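In Praise of the Slow Sunday Fold

Oct 29, 2020

I have lived in Vilcombe for eight years, and in all that time I have never once enjoyed hurrying through the laundry. My neighbors swear by the drop-off place on Kozan Street, and I understand why – you hand over a bag and get your evening back. But I think we give away something good when we do that.
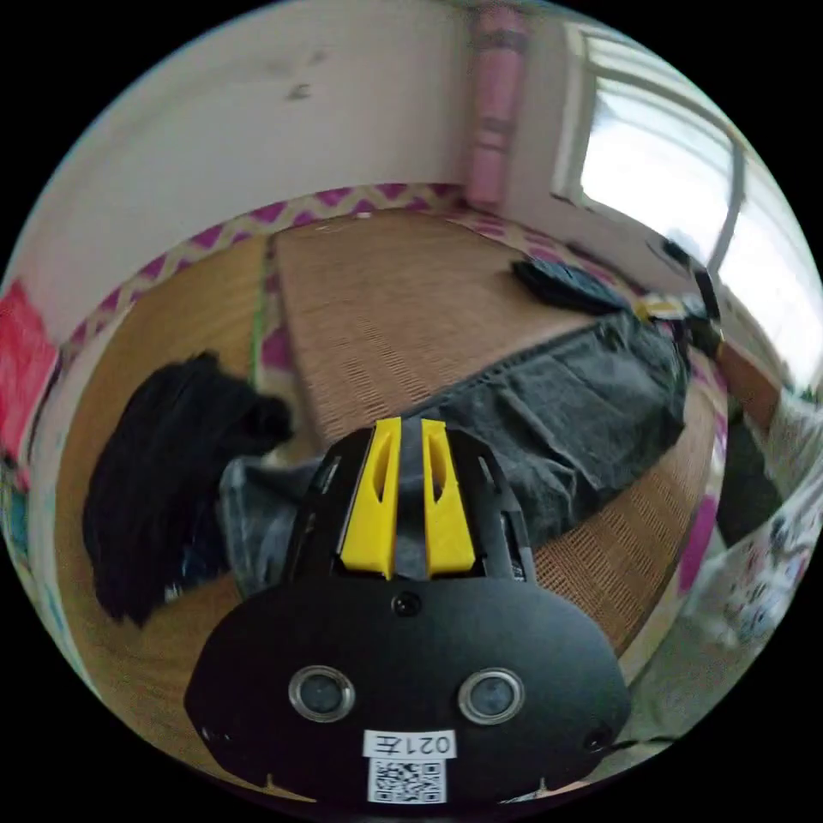 Clothes laid out on the mat.

Folding is when I find out how my clothes are doing. A knee is getting thin, a button is hanging on by a thread, and I can fix it that night with the little sewing kit I bought in April (three dollars, and worth every penny!). My mother folded on the bed with the radio playing, and I still can't hear a ball game without wanting to match up socks.

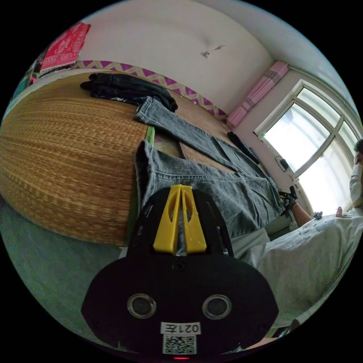 Start with the jeans

They're forgiving, you see. One leg over the other, then in half, and you already feel like a capable person, even if the shirts are still waiting in their heap and supper is going to be late again.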